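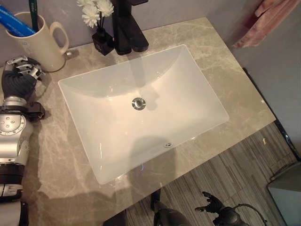
Bathrooms with the Wattimena unit on shift, quick notes, as promised to the early crew. Its been in since October and we still lose time on the same stuff. Biggest one is the sink top. Mug with a blue toothbrush sticking out, vase of flowers next to the tap, robot hand right beside the mug. Too much on one side. Move the mug over before you call it in, leave the flowers if you like, they're artificial and light, but not up against the tap.

Before you start it
Guest things stay where guests left them in stayover rooms, so in those do the sink by hand. Machine only on checkouts.
Dry the marble first. Old cloth, long strokes, no vinegar. Vinegar dulls it and no amount of buffing brings it back.
Hair out of the plughole yourself. Still a person job, sorry.
Cable tucked behind you and off the floor planks where the trolley goes.

While it's going
Don't stand over it. I did for weeks. Go and strip the bed, do the kettle, check the wardrobe for hangers.
If it stops, wait. Then the red button, then the sheet on the back of the linen room door. Don't lift the arms by hand.
Black taps show every print. Microfibre, barely damp, once it has finished and backed off.

Towels
Slowest bit by miles, and the bit where you'll want to grab it and do it yourself. Let it have a go. It does better with one towel at a time and the label turned in. Pink ones are the thickest we've got and they shed, so wash them apart for the first few goes and skip the softener, they'll come up fluffier. Folding for the shelf is still ours. Thirds, then half, fold facing out. 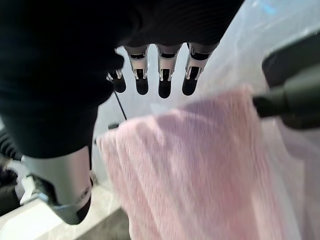
One reader wrote in after the last page to say the tips were fine but her rooms sheet had gone from 19 to 23 and was anyone going to mention that. Fair. At Geludero the list went up too, and the odd few minutes saved got swallowed whole. Ask for it in writing what the machine is meant to take off you, room by room. We got 40 minutes back on a Monday for deep cleans by doing that. Didn't get it by moaning in the corridor, I tried.

Other bits
Write down every stoppage, time and room. The Pilov log is clunky but its the only thing managers read.
New starters learn the bathroom by hand first. You can't check a job you've never done.
Wrists feel better, knees the same. Still kneeling for the shower tray.
Spare cloths, 3 per trolley, diffrent colour for the loo. Always.

More on shower screens when I get a minute.

Posted 20th May by the housekeeping desk, Geludero

Contact: linen room, Puvesley, ext. 857 | Copyright Geludero housekeeping | Back to top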